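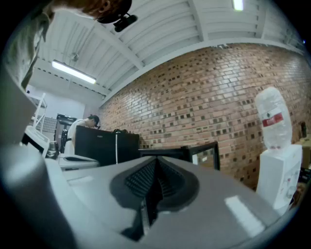 Who should sign off a hand-held gripper before it goes out on a shift?
The person who is going to use it, with a second name on the sheet for anything that was changed since the last check.

That answer comes from page 2 of the Fotach Operator Practice Pack, and it gives a fair idea of how the pack is written. I have used it since August with the people who do our hand-held gripper work, so this is a review of the paper and the habits it asks for. The hardware is a separate matter.

You get a ring-bound handbook of 58 pages, a pad of check sheets and 12 laminated cards. The handbook covers starting up, wearing a head camera, sharing a room with other people, cleaning, storage and reporting faults. There is a short section on consent and privacy at the back.

The start-up card is the best thing in the box. It fits on one side and asks for jaw movement, loose screws, grip surface, battery and strap, in that order. Our old list from Zater ran to three sheets and people ticked it from memory. With the Fotach card they do look at the tool.

The section on shared rooms is also good. It says to agree a walking route before anyone puts on a head camera, to keep cables off that route, and to stop work when someone steps inside arm's reach. Anca Stoica, who trains our new starters, now reads that page aloud on the first morning. She has dropped her own notes on the subject.

I was less taken with the chapter on breaks. It sets a break every 48 minutes for anyone wearing a head camera and gives no source for the figure. We keep to it, but Larysa Hordiienko asked where it came from and the reply from Fotach was vague. A rule like this needs a line of explanation, or people will start to stretch it.

Other faults are small. The index is poor. The fault form has no space for the tool's number, so we write it in the margin. Cleaning advice assumes a Murix jaw and says little about other makes. The cards are glossy and hard to read under strip lights - matt would have been better.

The privacy pages are plain and usable. They tell you to put up a notice at each door, to ask visitors before recording, and to write down who can see the footage. They don't replace proper legal advice, and the handbook says so.

I also tried the Laizer guide, which costs less. It is thorough on storage but has almost nothing on other people in the room, and it comes as a file you print yourself.

Worth buying for a small team with no written rules yet. If you already have a decent set, ask whether they will sell you the cards alone. They did for us when we needed a second lot.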